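Blog > Brush and Ink > Setting Up

2020-01-30

I started copying characters in October, mostly to have something to do in the evenings that wasn't a screen. For the first few weeks I worked at the kitchen counter on newspaper and put everything back in a shoebox when I was done. That got old. I now have a black table against a plain wall and it stays set up.

A few people asked what is on the table, so this post goes through it. I bought most of it in one order from Eklund, the art supply place in Skerkport. The total came to $143 with shipping, and the rack was more than half of that.

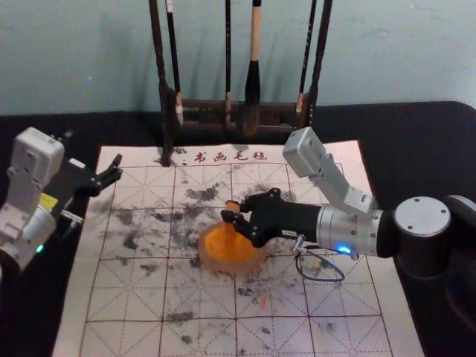

FELT AND TABLE

The felt goes down first. Paper laid straight on a hard table lets the ink pool underneath and stick, and the felt takes care of that. You can buy it plain or printed. Mine is printed, and I would get the printed kind again. When I lay thin paper over it I can see the lines through the sheet and I don't have to fold the paper into squares.

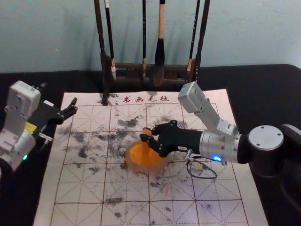 Practice felt with the red guide lines.

Each square has dashed lines through the middle and from corner to corner. They help with placing the strokes. My first characters all leaned left and were too big at the bottom, and the lines made that easy to spot. I still run over the edges on anything with more than 11 strokes.

Felt stains. I tried cold water and a little dish soap on one corner and the mark got lighter and wider. I've stopped trying. Gray blotches don't bother me as long as I can find the grid.

The brushes used to lie flat in a drawer, and one of them dried with a bend in the tip that never came out. After that I ordered the rack.

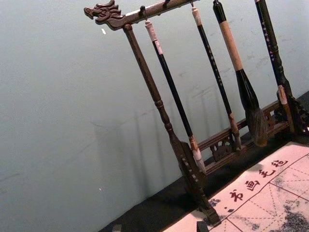 The dragon end of the rack, with the brushes hanging.

I nearly bought the plain one from Fallar, which cost $13 less and had no carving. The carved one collects dust in the base rail and I go over it with an old soft toothbrush. Brushes hang tip down so the water runs away from the handle. I rinse them until the water is clear, press them in a paper towel, shape the point with my fingers and hang them up.
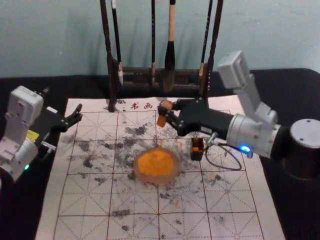
Color is newer for me and I'm still working out where to keep it. I set it in the middle to begin with, within reach of either hand, and didn't think much about what would end up on the felt. The orange in the round dish is bright enough that I like looking at it, but there are faint flecks of it nearby and along the right side. A lid would help, or just a spot off to one side. I may pick up a small covered dish next time I'm over in Brumamgate.

Next on the list is a heavier paperweight. The one I have slides. I also have seven sheets left of the good paper and I'm saving those until my horizontal strokes stop wobbling.

Contact | © Brush and Ink | Back to top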